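Notebook, dye bench, August

Carried on with the wash fastness series on the Baklow reds. Same cotton jersey as before, scoured in one lot so the ground should be even. Made up 500 ml of dye liquor per pot, salt in three additions, soda ash after the last one. Pot 2 ran away from me at the start and went over temperature before I got the dial down. I kept the swatch but marked the corner with a stitch so it doesn't get averaged in with the others.

Rinsed until the water ran clear, then a hot soap, then rinsed again. The hot soap still took out more color than I like. Đạt Khương thinks the soda ash is going in too early and the dye is fixing to the water before it reaches the cloth. He may be right. Next batch I'll hold it back ten minutes and change nothing else.

Bleed test with white cotton tape stitched along one edge, washed at 38 C with the Drurnent powder. Pot 1 tape came out clean. Pot 3 tape is faintly pink near the stitching - visible in daylight by the window, hard to see under the tubes. Pot 2 tape is plainly pink, as expected.

The Lindqvist fixative is nearly gone. Baltley can supply a larger can but the lead time is long, so order now. Lot 183 is the one that worked, so ask if they still have it.

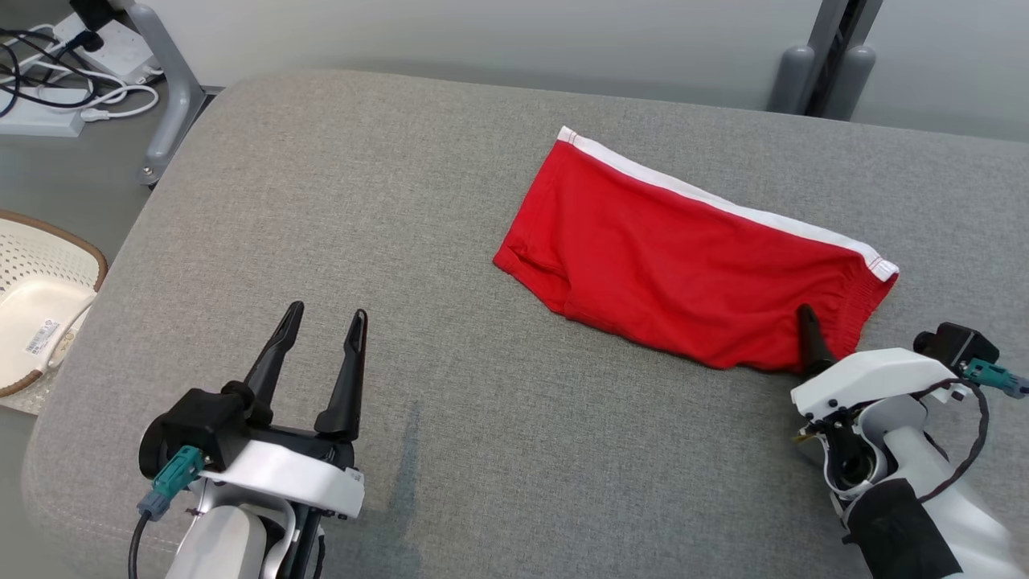 Trim is the part I keep coming back to. A swatch with tape on it only tells me so much. On a made-up garment the thread holds loose dye in the needle holes, and the white picks it up there first. For the next round I want seams in the samples, two rows, polyester thread on one and cotton on the other.

To do: wash out the pots properly, relabel the soda ash jar, and write up the pot 2 temperature while I still remember it. Scale was drifting again by the end of the afternoon. Checked it with the brass weight and re-zeroed - watch it tomorrow before weighing dye.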